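Notes from the Firbridge open day, 2 November 2019

Writing this on the bus home so bear with me. Got to the Firbridge site late, parking was a shambles, missed the welcome and most of the safety talk. Sticker on the jumper, lanyard, off you go. Coffee was decent. No biscuits left by the time I found them.

Ground floor is all conveyor stuff. Nultier had the big stand near the roller door with a palletiser going flat out, very loud, couldn't hear a word the bloke was saying. Took a brochure. The part number I wanted to ask about (the 2673 bracket, we've got a dead one at work) isn't made any more, they reckon Aasen might still have spares. Will ring them.

Upstairs was the reason I went. Manipulation lab, small room, groups of six only, so a queue down the stairs. Heiðrún Þorgeirsson runs it and did the talking. Her line is that factory arms are easy because the part is always in the same spot, and her lot work on household odds and ends where it never is. Pens, cloth, rope, balls, things in crinkly plastic. Felt on the table so stuff doesn't skate off when the fingers touch it. 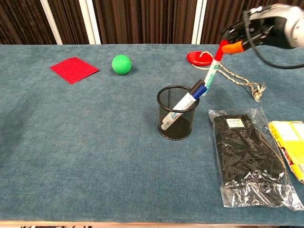
Asked about clear plastic and she pulled a face. Reflections muck up the depth readings, and a bag changes shape the minute you grab it. Rope is nearly as bad. Pens and sticks are a different headache - they're rigid, fine, but a small tilt in the grip turns into a big miss at the far end. She said they did 66 goes at the pen holder job in one week back in January and she was sick of the sight of it.

Njål Viklund looks after the grippers. Soft pads on the fingertips wear out and he swaps them himself, seven minutes a set if nobody's talking to him. I was talking to him. He wouldn't give me a price for the whole rig, said to email. Somone behind me asked if it'd fold washing and he said give it a while.

Didn't get to the Zirkcombe talk at all, room was full and they'd shut the doors. Slides are meant to be going up on thier site. Lunch was a sausage in bread out by the loading dock, gold coin, no onions.

If you're going next year go upstairs first, then do the ground floor. And bring earplugs for the Nultier end.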